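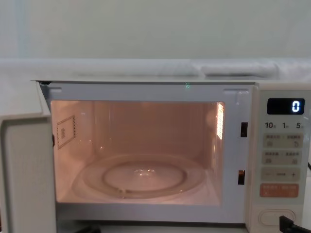
Notes and files for the Toltico reheating table, a plain CSV of leftovers and how long they take to warm through. Last edited 21 Feb 2021.

## What's in the folder

- `foods.csv`: one row per food, with portion size in grams
- `times.csv`: one row per trial
- `units.md`: conversions between cups, ounces and grams
- `old/`: the first version, kept so that old links still work

The main file is `times.csv`. It has up to 2,000 rows, depending on whether you count the ones flagged `skip`. Most scripts should drop those.

## Columns in times.csv

| column | meaning |
|---|---|
| `food_id` | matches `foods.csv` |
| `grams` | weight before heating |
| `start_temp` | degrees F, from the fridge or the counter |
| `power` | percent, 100 is full |
| `seconds` | total heating time, pauses left out |
| `stirred` | 0 or 1 |
| `end_temp` | degrees F, center of the dish |
| `source` | `pekus`, `groen` or `furent` |
| `skip` | 1 if something went wrong |

`end_temp` is blank for soups in the Pekus rows. They were logged as "hot" or "not hot" and I didn't want to turn that into a number. The original words are in `foods.csv` under `notes`.

## Where the rows come from

Pekus was a recipe forum that closed in May. Its members posted their times in one long thread, and I copied them by hand with permission. Groen is a shared kitchen that kept a paper log by the sink. Furent is the name of my own spreadsheet, which is the longest and has the most rice in it.

The three sources don't weigh food the same way. Groen weighed the dish and the food together and wrote the dish weight on the first page only. I subtracted it. If a Groen row looks too light, the cook probably used a different bowl.

## Known problems

- Pasta with sauce and pasta without sauce share a `food_id` in the old version.
- Frozen items were dropped. There were only 7 and the start temperatures were guesses.
- Wattage is missing for all Pekus rows. Don't compare them with the others on `seconds` alone.
- Four rows have `power` over 100. Typing mistakes, flagged `skip`.

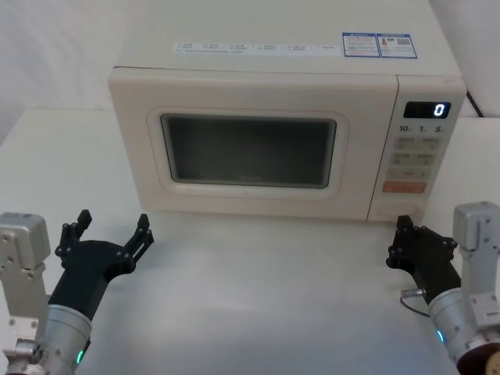
A reader of the first version wrote in that the stirred rows should be split by when the stirring was done, as a bowl of stew stirred halfway comes out quite different from one stirred at the end. I agree, but only the Furent rows have that written down. There is a `stir_at` column for them in the `stirring` branch, and it will move to the main one when the Groen log has been read again.

## Using it

Load both files and join on `food_id`. Filter `skip == 0` first. For a rough chart, plot `seconds` against `grams` for one food and one source at a time.

Please don't use the table for food safety advice. It records what people did at home.

## License

CC BY 4.0. Credit "Toltico reheating table" and link back here. Corrections are welcome as issues, with the row number.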